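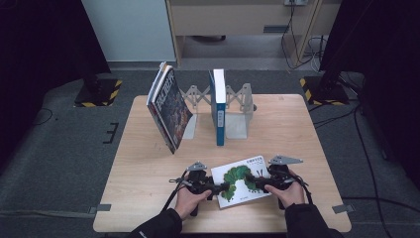

Chapter 6
Keeping and Shelving a Small Collection

6.1 What a collection is for

A collection of books is a stock that has to be bought, stored, found, lent, returned, repaired and at some point thrown away. Each of these steps costs money or time. Students who come to this subject from bookselling often think first about buying, but in a small library most of the working day goes on the steps that follow.

This chapter deals with collections of up to 2,000 items. Above that size a library normally needs a full classification scheme and a separate store, and these are covered in Chapter 9. Below it, a simple shelf order and a well-kept register are usually enough.

We use one case throughout. The Aden Reading Room is a single room on the ground floor of a former bank. It holds 794 items, most of them for children under eight, and it opens for 90 minutes each afternoon. Its shelving was supplied by Westex and its register is kept in a program called Multesent, although a card index would serve the same purpose.

6.2 Size and shape

Books for adults are fairly regular in size. Picture books are not. Some are wider than they are tall, some are square, and board books may be small enough to slip behind a row of larger ones. A shelf planned for novels will therefore waste space or leave the larger books sticking out over the edge, where their corners are soon damaged.

There are two common answers. The first is to sort by height before sorting by author, so that each shelf can be set close above its books. The second is to use low boxes in which the books stand facing forwards. Young children choose by the cover, and few of them can read a spine. Boxes take up more floor than shelves do, and their contents fall out of order within a day.

Aden uses both. Boxes hold the books for the youngest readers and are tidied once a week without regard to author. Everything else is shelved by height and then by surname.

6.3 Supporting the row

A row of books should stand upright and be full enough to hold itself up, but loose enough for one book to be taken out with a finger and thumb. When a row is only part full, the books lean. A leaning book pulls its pages away from the spine, and thin picture books suffer sooner than thick ones. A bookend must be moved each time the length of the row changes.

Section 6.4 sets out how to measure a row and work out the shelf length needed for a year's growth.

Related chapters
Chapter 5: Buying and Accepting Gifts
Chapter 7: Lending Rules and the Register
Chapter 8: Simple Repairs
Chapter 9: Classification for Larger Libraries
Case study: Moving the Arsenault Branch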